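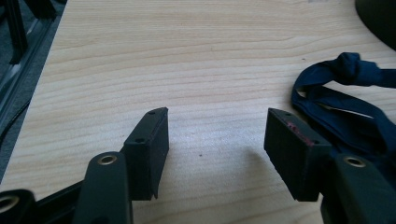
The production manager at Clemier has worked with solid wood tops for 12 years, first as a kiln operator and then on the finishing side. The company supplies blanks and finished tabletops to furniture makers, and most of the complaints that reach the manager's desk concern movement: a top that was flat in August and is cupped by February.

"People call it a defect," the manager said. "Wood takes on water and gives it off for as long as it exists. The finish slows that down. It doesn't stop it."

Clemier buys lumber already dried by Troneck and stacks it indoors before any cutting. Boards are checked with a pin meter on arrival and again before glue-up, and the two readings are written on the end grain in pencil. The second reading is the one that counts. If boards in the same panel differ by more than two percentage points, the panel is broken up and the boards go back on the rack.

"Most shops measure once, on the day the truck comes," the manager said. "Then the wood sits next to a heater for five weeks and they work from the old number."

The manager keeps a log of returned tops. It runs to 1,209 entries, each with the species, the width and the room the table was used in. Radiators and floor vents come up often. So does uneven finishing, where the top face has three coats and the underside has one.

"The underside is where I look first. If it's raw, the two faces exchange moisture at different rates and the panel cups. You can own a very good planer and still get that."

Fastening is the next item on the list. Clemier ships tops with figure-eight clips or slotted brackets and asks customers not to glue the top to the base. Width changes across the grain and hardly at all along it, so the slots have to run the right way. The manager has seen brackets mounted at 90 degrees to where they belonged, with the screws bent inside the slots.

"On a wide top you leave room at the sides. On a narrow one you can get away with less. I'd still leave it."
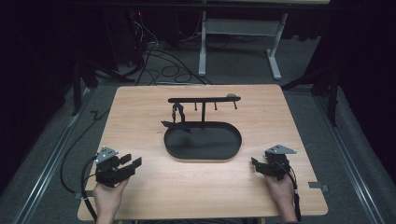
WORKSHOP & TRADE

Asked about finishes, the manager was cautious. Clemier uses a hardwax oil from Kaijage on most orders and a two-part lacquer where the customer expects spills. The oil is easier to repair in place. The lacquer holds off water longer – but once it is scratched through, the repair usually means sanding the whole face.

"I don't recommend one over the other on the phone. I ask who is going to maintain it. If the answer is a pause, they get lacquer."

Delivery is handled by Fetport, in orders of up to 100 tops. Each top is wrapped on both faces and should stay wrapped until it reaches the room where it will be used. The manager would like customers to wait three days before installing. Few do.

The company is now testing a narrower board width for its largest panels. Narrow boards mean more glue lines and more time at the clamps, and some buyers dislike the look.

"We'll run it through one winter and read the meter in spring," the manager said. "Then I'll have something to say about it."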